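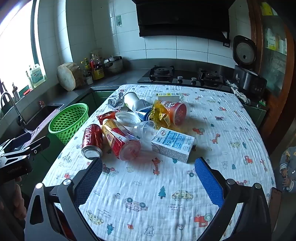 What stage has the Trarnellow water main replacement reached?
The eastern section is laid, tested and in use, and the western section is laid as far as the pumping station. Connection of the remaining properties is due to start in October.

Progress report to the Seppälä Fund, 19 Mar 2019
Prepared by Jouko Hakala, scheme engineer

1. Works in the period

The contractor, Dornesov, laid 401 metres of 125 mm polyethylene pipe between the chapel junction and the pumping station. Cover is 1.2 metres throughout except at the culvert crossing, where the pipe passes above the culvert in an insulated steel sleeve. The drawings for the crossing were revised once, at the request of Paavo Ojala of the roads office, and the revised sheets are held with the site records.

Total length laid to date is 2204 metres. All butt joints were made by one crew using one machine. Two joints on the eastern section were cut out and remade after the bead was found to be uneven. No joints were remade on the western section.

2. Testing

The eastern section was pressure tested in two lengths. The first length passed. The second lost pressure and was traced to a gland on a sluice valve, which was repacked – the repeat test was satisfactory. Chlorination and sampling followed, and the laboratory certificates were sent to Ilari Aaltonen under separate cover.

The western section has been tested for soundness only. A full test will be carried out once the washout chamber is finished.

3. Ground conditions

Rock was met at a shallower depth than the trial pits had shown, over a short stretch north of the chapel. It was broken out mechanically. The additional time was eight working days and the cost has been charged to contingency. Groundwater was low and pumping was needed on three days only.
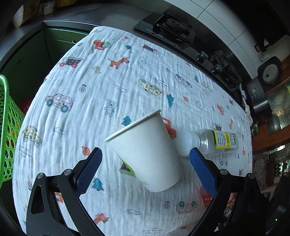

Who pays for the pipe between the boundary box and the house?
The owner pays for that length, and the scheme pays for everything up to and including the boundary box. Owners who replace a lead supply pipe at the same time may claim up to 600 euros from the Plonemska parish allowance.

4. Expenditure

Spending is within the approved budget. Pipe and fittings are fully purchased. The contingency drawn so far consists of the rock excavation described in section 3 and 2000 euros for temporary road plates, which stayed on hire longer than planned. A transfer from the reinstatement heading is not requested at present.

5. Matters outstanding

The wayleave for the field west of the pumping station is unsigned. Pentti Pesonen has agreed the route with the owner but the width of the working strip is still under discussion. Pipe laying cannot pass the field gate until this is settled.

Permanent reinstatement of the chapel lane surface is held over until the trench has settled. Oskari Räsänen will inspect it monthly and record levels at the marked points.

The next claim will cover the washout chamber, the full test of the western section and the first boundary boxes.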